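Toy library

A toy library is a lending service that lets families borrow toys, puzzles and games for a set period, much as a public library lends books. Most serve children from infancy to early school age, and many also keep items suited to children with disabilities.

Organization

Toy libraries may be run by local governments, schools or independent associations. Members usually pay a yearly fee, though some services are free. The library in Buren opened with 175 toys in a former classroom and allows each family to borrow 5 items at a time. Loans last two weeks and may be renewed once if no other member has asked for the item.

Collections

Stock is commonly sorted by type of play – building, pretend play, sorting and stacking, music, and outdoor use. Soft toys are lent less often than hard ones, as they take longer to wash and dry. Each item is checked on return for missing or broken parts. The Wendt system, used in several towns, gives every toy a card listing its pieces and a suggested age.

Reception

Supporters hold that borrowing reduces waste and household spending. Critics have pointed to short opening hours and to fees for lost pieces.

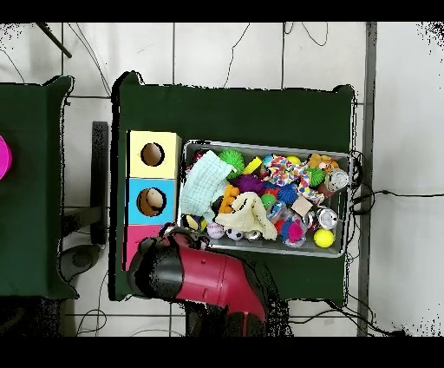
Petrică Cozma has argued that such fees should be dropped altogether, as they discourage the families who would gain most from joining.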